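Small Thefts and the Second Signature

By Harriet Iwasaki

Most theft by a trusted employee follows the same pattern. One person receives the money, records it, and reconciles the account at the end of the month. When those three jobs sit on one desk, the loss can run for years before anyone has a reason to look.

The case against the former bookkeeper at the Verkden parish hall fits this pattern. According to the plea agreement, she kept a second checking account in the hall's name and deposited rental fees and kitchen receipts there for 5 years. The bank statements went to her home address. The withdrawals were small and regular, and none was large enough to trigger a call from the bank.

Public comment has centered on the sentence. Prosecutors asked for prison time and the defense asked for probation with restitution. I think the length of the term matters less than the terms of repayment, and the agreement is weak on that point.

Restitution orders

Under the agreement, payments are set at a share of monthly income after living costs. The defendant is 55 and has no current job. A schedule based on income she does not have will produce little money, and the order contains no date for review. The court should have required a full statement of assets before accepting the plea, including property transferred to relatives during the period of the thefts.

Brittany Bouchard, who represented the hall in the civil claim, asked for that statement in April. The request was denied as premature. It was not renewed before the plea was entered, and the hall now has to pursue any transfers at its own cost.

The duty of the bank

The account was opened at Stondura with a letter on the hall's stationery and one signature. The hall's own bylaws call for two. A copy of the bylaws was in the bank's file from an earlier loan. A rule that requires a bank to check its own file before opening a second account in the same name would be cheap to follow, and I would support making it a matter of state law.

The objection is that small groups would wait longer for ordinary banking. A delay of a few days is acceptable. Kitchen supplies and utensils can be bought from the account that already exists.

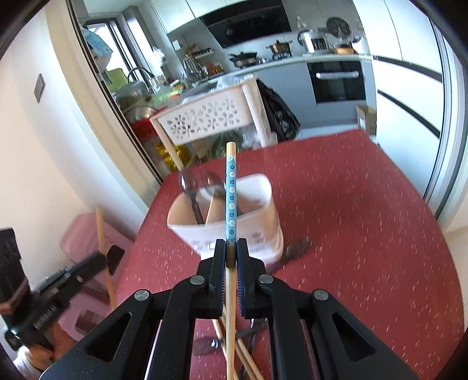
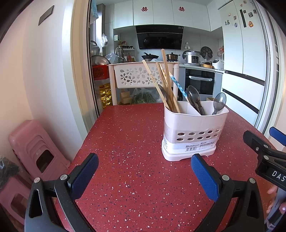

What the legislature can do

A bill on this subject was introduced last session and did not leave the judiciary panel. It had two parts. The first required dual signatures for new accounts held by nonprofit groups. The second gave victims standing to ask for an asset statement before a plea is accepted. The second part drew most of the opposition, on the ground that it would slow the criminal calendar.

The two parts should be filed as separate bills. The signature rule has few opponents and could pass alone. The standing rule needs a hearing with testimony from trial judges, and it should be limited to cases where the loss ran for over 3 years. Shorter cases usually leave a simpler record, and the existing procedure handles them well enough.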